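Plukcombe firm pays people to tidy tables, but will the robots learn?

Dec 9, 2025

A Plukcombe start-up says it has recorded 654 household tasks since July in its effort to teach robots to tidy up. It has yet to show a robot doing any of them.

Stisstead hires local people to do small jobs by hand at a table, holding a pair of grippers where their fingers would normally do the work. The recordings are then fed to a learning system. Sessions last 20 minutes and there are 11 people on the rota.

"The machine needs to see a thing done many ways before it gets the idea," said Shayne Costigan, who runs the sessions. Asked how many ways, he said it depended on the thing.

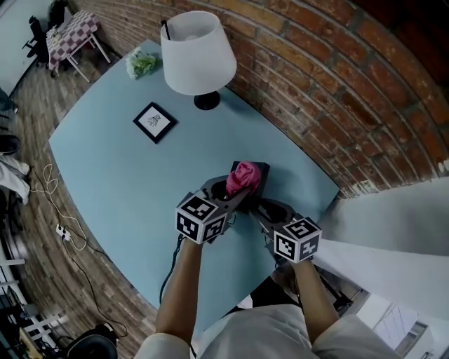
A worker uses two hand-held grippers on a pink cloth during a session at Stisstead.

Cloth is a favourite subject because it never falls the same way twice. It is also where earlier promises of this sort have tended to come unstuck, and Stisstead would not say how its system scores on cloth it has not met before.

Hamish Ellery, who teaches engineering in Fustport, is unconvinced. "A lamp and a picture on a table is a very polite sort of mess," he said. "My kitchen isn't like that. I'd want to see it cope in 19 strangers' houses before I believed a word."

Costigan said home trials would come "when we're ready" and declined to give a date. The firm is looking for more people to join the rota in the new year.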